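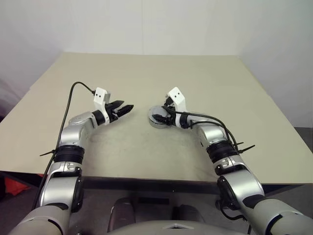

**Brelley Robotics Club / Two-Arm Team / build log & help**

**hazem_ah:** Ok so we're on to round metal parts this month and I have opinions! The right gripper can get hold of the edge of the silver-rimmed one fine while it's lying on the table. Getting both arms to agree on a handoff is another story. We did 50 tries last night and got 5 clean ones. Five!! Anybody got ideas before I start moving waypoints at random again?

**zutdale_kid:** Are you coming in from the side? I'd go straight down on the rim, fingers vertical.

**hazem_ah:** Side-ish, yeah. Straight down scares me, I already scuffed the fingertips once.

**hgeum:** Han-gyeol here (I wrote most of the grasp code, so blame me). I don't agree with going vertical. You lose the view from the wrist camera right when you need it. Slow the last bit to 40 percent and leave the angle alone.

**zutdale_kid:** We ran ours at 40 all spring and it was just a slower miss, lol. It's the angle.

**hgeum:** Different fingers though! Anyway, the spoked wheel is way easier. Left arm has it up off the table, right one open, and the coil ring and clear disc go between them. I'd practice on that first.

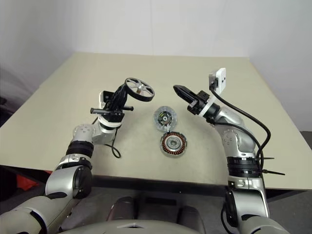 ### Update, 9 pm

**hazem_ah:** Tried the slow approach with the wheel and we're at 92 percent on the pickup. Handoff still stinks. Trying zutdale's angle tomorrow, sorry Han-gyeol.

**hgeum:** Fine, but save my config first please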